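How Do You Teach a Robot to Fix a Computer?

Have you ever seen the inside of a computer? It's like a tiny city in there! At the Trircombe after-school robotics club, kids are teaching a robot arm to work in that city, and it is very tricky.

First, meet the heatsink. A computer's main chip gets hot when it thinks hard. A heatsink is a block of metal that sits on top and soaks up the heat so the chip doesn't cook itself. (You might have felt warm air blowing out of a computer. Some of that heat came from the chip!)

The club's big project, called Usuga, is to get a robot to pick up a heatsink and carry it to just the right spot. Easy for you, right? But a robot doesn't know what "gently" means. Squeeze too hard and it could bend something. Squeeze too softly and, clunk, down it goes!

So how does it learn? The kids show it. Chiyo Yokoyama steers the arm with a hand controller while the computer saves every move. Then her brother Shinji has a turn, then Ayane Okabe. Each try is called a demonstration, and by December the club had saved 445 of them! A program looks for patterns in all those tries, a bit like you learning to catch a ball by catching it again and again (and dropping it plenty).

"My first 100 were terrible," says Ayane. "I kept bumping the side of the case."

Their coach, Somkiat Phromma, likes the bumpy ones too. They help the team work out what went wrong.

Try it yourself! Put on thick mittens and ask a friend to hide your thumbs under tape. Now pick up a small box and set it down inside a bigger one without touching the sides. Could you do it 3 times in a row?

Next the club wants to try memory sticks, and those are much thinner.

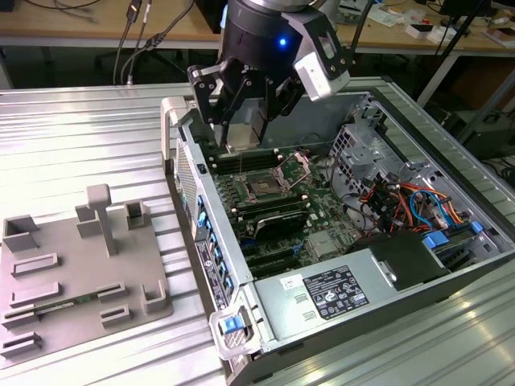
The gripper holds a metal heatsink over the green motherboard.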